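My sister rang at six on Wednesday morning to tell me she'd sold the boat, and I said what boat, and she said Dad's boat, you clown, the Eltora.

I'd honestly thought the Eltora was at the bottom of Prelen harbour. She'd been halfway there the last time I saw her, with a bucket in the cabin and a gull living in the wheelhouse like he paid rent. But no, she was in a shed, she'd been in a shed for 16 years, and a woman called Nikola Vlachou had just offered us 1000 for her, cash, as long as somebody came and found the key to the engine box.

Well, I knew where the key was. That was the trouble!

I'd better go back a bit. The summer I was twelve, Dad and I had a row on that boat, a proper one, the sort where you both say things about Mum. When he went up to pay the harbour fees I took the key off its hook and shoved it in my sock. He looked for it for days. He had the floorboards up. In the end he borrowed a hacksaw off Jeanine Brouwer and cut the lock, bought a new padlock, and then lost that key as well all on his own (so really we were even, I used to tell myself). I never owned up. He never asked. And the first key moved house with me, five flats and one marriage, in a tobacco tin with some foreign coins and a baby tooth.
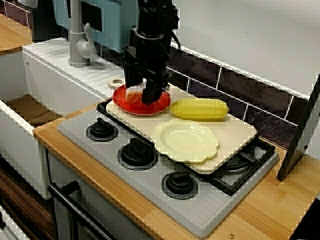

Jeanine told me on the phone that evening that I was being daft, that he'd known the whole time, and had I really rung her up after all these years to confess to a padlock?

"Known how?" I said.

"You limped," she said. "You limped all the way up the slipway, love. He thought it was the funniest thing he'd ever seen."

I had to sit down on the stairs for a bit after that. I'd got the tin in my lap and I kept opening it and shutting it again.

So on the Saturday I drove to Prelen with the key in my coat and the heater stuck on full. It rained the whole way, that thin April stuff that the wipers just smear about. Nikola was waiting outside the shed in a yellow hat, stamping her feet, and she was younger than I'd pictured and much more cheerful. She wanted to do the Eltora up and take her round to Ocampo. I said good luck with that, and she laughed and said everyone kept telling her so.

The boat looked tiny. I'd remembered a ladder up to the deck and it was one step.

The key didn't fit, of course. It was for the old lock, the one he'd sawn off, and I'd driven 80 miles with it and never once thought of that. Nikola very kindly went to look for some bolt cutters. While she was gone I climbed into the wheelhouse and found the hook, still there by the window, painted over a couple of times.

I hung the key on it and went out to help her with the door.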